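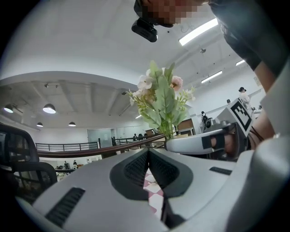
Silk and Plastic Flowers: Getting Them Clean, Fluffed and Standing Up Straight

I kept artificial flowers out of my house for years, mostly out of stubbornness, and then I was given a bunch of pink ones and discovered how nice it is to have something cheerful on the table in the middle of winter. I now own more of them than I'd like to admit (there is a whole shelf in the hall closet!) and along the way I've picked up a few habits that keep them from looking like something left behind in a dentist's waiting room.

Dusting first, always

Dust is the thing that gives fake flowers away. Pale colors are the worst for it, and peach seems to go gray faster than anything else I own. I use a soft makeup brush, a big fluffy one, and start at the top of the bunch and work down into the leaves. A hair dryer on the cool setting does the same job in a hurry, but please take it outside or at least stand next to an open window. I did mine in the kitchen once and spent the rest of the afternoon wiping down the counters.

If brushing isn't enough, put the whole bunch head down in a large paper bag with a good handful of coarse salt, hold the neck shut, and shake it gently for a minute or two. The salt comes out looking dreadful, which is very satisfying. Tap the stems over the sink afterward and give the blooms another quick brush, or you'll be finding salt on the table for days.

Plastic leaves can be wiped one at a time with a damp cloth and a tiny drop of dish soap. For fabric petals I'd try a hidden one at the back before getting anything wet, as some of the reds and deep pinks will run. I learned that on a lovely bunch of burgundy dahlias, and on a white dish towel.

Waking up a squashed bunch

Flowers that have been in a box since October come out flat on one side. Hold them in the steam from a kettle for a few seconds, keeping your fingers well back, and then open the petals up with your thumbs while they're still soft. Bend each stem a little, and bend them all differently! Real stems are never straight, and a bunch where every flower faces front like a school photo will never look right no matter what you put it in.
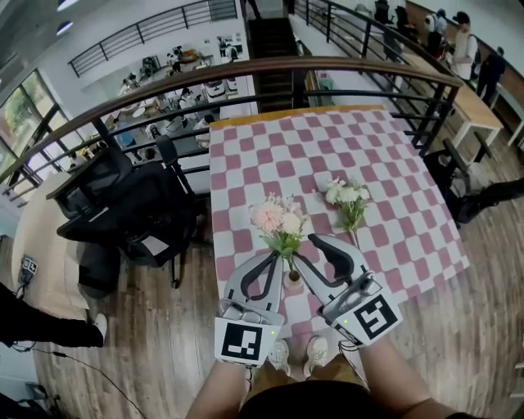
Small vases are much easier to work with than big ones, I think. A little white one goes with any flower you own, and it stays out of the way when people want to see each other across the table. The trouble is that artificial stems usually have wire in them and they're top-heavy, so a small vase will tip if you so much as look at it. Put some clean gravel or dry rice in the bottom before the flowers go in. My smallest vase is from Bellamy and it takes three tablespoons of gravel, and it hasn't gone over since.

When a stem is too long, bend it back on itself before you think about cutting it. You may want that length later for a taller vase. If you really must cut, use wire cutters and leave your good scissors in the drawer. I ruined a pair of Prelix sewing scissors that way and I still miss them.

Pull the leaves outward and down so they cover the rim of the vase. That one little step makes more difference than anything else on this page, and it hides the place where all the plastic stems come together, never the prettiest part.

The cloth underneath

I'm very fond of a gingham cloth under flowers, pink and white especially. People worry that a check will be too busy, but soft flowers in soft colors sit very happily on it, and white ones look fresh on it too. Keep the flowers within a shade or so of the darker square and you can't go far wrong.

To get the squares running straight, line up one row with the long edge of the table and smooth the cloth away from you with the flat of your forearm. Then walk to the other side and check how far it hangs. Iron it slightly damp, and if there's a stubborn fold line down the middle, a mist of water and your warm hands will take out most of it once the cloth is on the table.

Putting them away

Don't throw them all in one bag, whatever you do. I wrap each bunch loosely in tissue and lay two bunches to a box, heads at opposite ends, with the vase rolled up in a hand towel between them. The long Sustlow boxes with the lift-off lids are a good size, but any boot box will do. Keep them out of the sun, and away from the water heater if that's where your closet is, as mine unfortunately is. Write the colors on the end of the box too. I always think I'll remember, and I always end up opening every one of them looking for the white.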